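In Defense of the Crooked Letter

I have a drawer in my hallway that holds nothing but letters. Cut-out ones, I mean, the paper kind you stick up for a birthday or a bake sale or a retirement lunch. There are three H's in there and no E's, because everybody always needs the E's, and there's a purple Q I've been carrying from apartment to apartment for years in the hope of meeting a Quentin. So you can guess which side I'm on when people start telling me to go to Drenton Print and get a banner done properly.

They do tell me, all the time! Last July I was helping set up the neighborhood swap table and Toàn Bùi offered, very kindly, to order us a vinyl one. Fifty bucks, grommets already in the corners, any font you like. It would have been straight. It would have been readable from the bus stop. I said no so fast that I think I hurt his feelings (sorry, Toàn), and I've been trying to work out ever since why I felt so strongly about it.

Part of it is just that I like the making. Give me a kitchen table, a pair of scissors and a stack of colored paper and I will happily lose an entire evening to the inside of a lowercase "a." You have to fold it a little to get the scissors in, and then you've got a crease down the middle forever, and I don't mind the crease one bit. I do an outline too, always, a second color peeking out behind the first. It takes twice as long and uses up paper like crazy, and without it pale letters look washed out to me from across a room.

And then there's the hanging, which is where you find out what kind of person you are. My sister tapes a string to the wall and lines everything up underneath it. I pin the middle one and work outward by eye, which means my words tend to climb up and come back down again like a little hill. Tape on painted walls is a menace, by the way. Get a big piece of dark cloth, drape it over whatever you've got, and clip or pin your letters to that. The cloth will wrinkle. Ironing a backdrop is a thing I did once, for a christening, and by the time the cake came out it had folds in it again, so that was an hour of my life I gave to nobody.

Dark cloth is the real secret, if I have one. I used bedsheets for ages, a floral one and then a beige one, and everything I put up on them looked tired. Then I bought a length of black fabric from the remnant bin at Guzmán and I've never gone back. Yellow on black! Pink on black! You could cut your letters with your teeth and they'd still sing out.

I will give the banner people this much: their way survives rain. It also rolls up neatly, and the Jorkness Street library has been using the same printed one for its book sale for as long as I've lived here. But I couldn't tell you what it says beyond "book sale," or what color it is, and I walk past it every single year. Whereas I can still picture the sign from my cousin's going-away party, where the second O in "good luck" was a paper plate.

I like mixed sizes as well. A short word in small letters up top, a short word in great big capitals underneath, every letter its own color. A designer would have a fit. But your eye goes straight to the big ones and then wanders up to see what else there is, and isn't that what a sign is for?
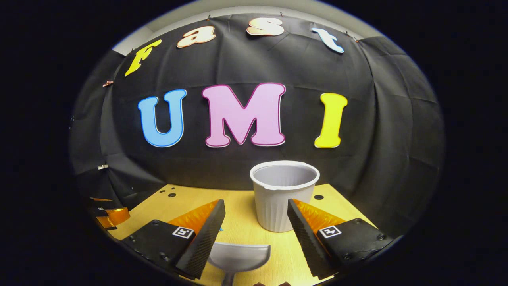

Ruth Arango thinks I'm being sentimental, and she wrote me a long note about it after I'd gone on in this vein once before. Her point was that a wobbly sign is charming when it's for your friends and a nuisance when it's for strangers who need to find the restroom. She's had to stand under a handmade arrow at a school fair redirecting people for two hours, and she would have paid for the vinyl out of her own pocket.

Okay, fair enough. I'd never put a person's way to the restroom in my hands, or the fire exit. Print those. Print them enormous.

But the sign over the snack table, the sign behind the kid opening presents, the one word you hang up for no better reason than wanting a word on the wall? Those I'm keeping. I need to buy more yellow paper before the next one, and if anyone out there has spare E's, I've got H's to trade.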